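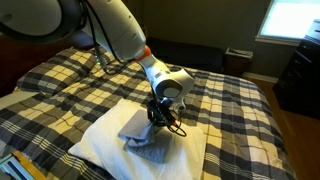 Do you need to lay a cloth over a pillow during the day?
Most people don't. A pillowcase you wash often does the same work, and the cloth is one more thing to wash, fold and find a place for.

The Clunden Bedroom Pages: Checks, Whites and Greys

A small gallery about dressing a bed, kept by someone who has read far too much advice on the subject and believes perhaps a third of it. The bedding pages are the ones people write to me about, usually to disagree.

On the bed: a plaid comforter in black, charcoal, grey, cream and pale yellow, with a plain white pillow and a rumpled grey cloth.
The yellow is doing more than you'd expect. Take it out and you have a very sober bed.

Notes on the checks

Every guide to small bedrooms says a large check makes the room look smaller. I have never been convinced. What makes a small bedroom look small is a wardrobe door that hits the bed. A big pattern gives the eye something to do, and it hides creases far better than a plain cover, which shows up every place somebody has sat down to put their socks on.

It does show whether the cover is on straight, though. The pale lines run along the edge of the mattress or they don't, and once you've noticed them wandering off towards one corner you will be tugging at it every time you go past. I used to think patterned covers were for people who couldn't be bothered. Now I think they're for people who can be bothered about one particular thing.

Yellow and grey together had a fashionable spell and then were declared finished by the same magazines that had started it. I don't see why that should trouble anybody who has already bought the cover. Cream will go with it, and so will white. Mustard is a risk, being near enough to pale yellow to look like a mistake.

Notes on the white pillow

White is sold as the hotel look. Hotels have white because they can boil it. At home it's the practical choice for much the same reason, and you can replace one pillowcase without hunting for a shade that was dropped 2 years ago.

Plumping I'm less sure about. A pillow that goes lumpy will be lumpy again by supper, however hard you hit it. The tumble dryer with a couple of clean tennis balls is supposed to cure this. I tried it, and the pillow was better for a week and the noise was remembered for longer. If the lumps are hard all the way through, stop reading tips and buy a pillow.

The home shop at Morkgate had a card on the shelf saying pillows should be "rotated like crops". I asked what that meant and was told to turn them over.

Notes on the grey cloth

Loose cloths are where I lose patience with bedroom styling. We're told to "scrunch and drop" them so they look relaxed. On a bed that gets slept in, a scrunched cloth looks like laundry, and by evening it has gone down the side next to the wall.

If you want one there, grey is at least sensible over white. It shows up clearly, and with a cover as busy as this one a plain piece gives you somewhere to rest your eyes. Lay it flat or fold it in half and half again. The pinch method, where you take hold of the middle and lift so that the edges fall in by themselves, is meant to give you soft natural folds. Sometimes it does. More often you get a small tent, and then you end up smoothing it with the side of your hand, and you might as well have begun there.

Avoid anything fluffy on a white pillowcase. I wash greys and whites apart for the first 2 washes and after that I stop worrying. People at Skiltby swear by salt in the rinse to hold the colour. I've seen no difference, and I did look.

What I don't believe

That a made bed sets you up for the day. I've had some dreadful days that began with a very tidy bed.

That thread count tells you much. I once looked through the Sandoval bedding catalogue, all 1,892 entries of it, and the higher numbers seemed to belong to whatever was in the nicest photograph. Feel the cloth if the shop will let you.

That you need four cushions in front of the pillows. They spend the night on the floor and the day being put back.

What I do believe, reluctantly

Airing works. Turn the cover right back in the morning, leave it while you have breakfast, and make the bed afterwards. It costs nothing and the whole thing smells better.

Shaking a comforter from the bottom end also works, although the instructions always seem to assume a second person and a higher ceiling.

From readers

There are almost 100 messages in the folder about folding and most of them say I'm doing it wrong. One told me the cloth should go at the foot of the bed and never near the pillow. Another said the opposite, with a diagram. I have tried both and went back to keeping mine in the airing cupboard.

The next page is curtains, which I have stronger feelings about.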